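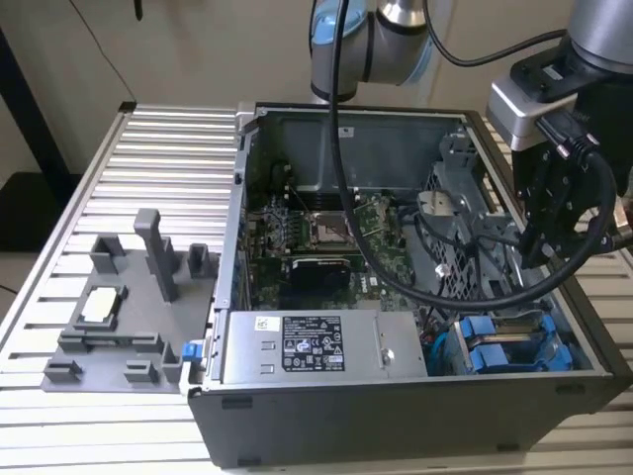
Foto: Archivo Skivura

"El PC no se tira, se abre", dice la encargada de Flevis, taller de reparación de barrio en la calle Clement. Diez de la mañana y ya hay cola. Portátiles, sobre todo. Alguna torre.

¿Lo que más entra? "Polvo. Polvo y discos llenos". Una limpieza, 3 días de espera. En agosto más, que cierran media jornada.

De precios habla poco. "Hay quien viene con un presupuesto de casi 800 euros por uno nuevo y con más memoria tira otros años". ¿Siempre? "No, siempre no. Si la placa esta muerta, pues se lo digo y ya".

Suena el telefono. Lo coge, apunta, vuelve. "Perdona, ¿por dónde ibamos?"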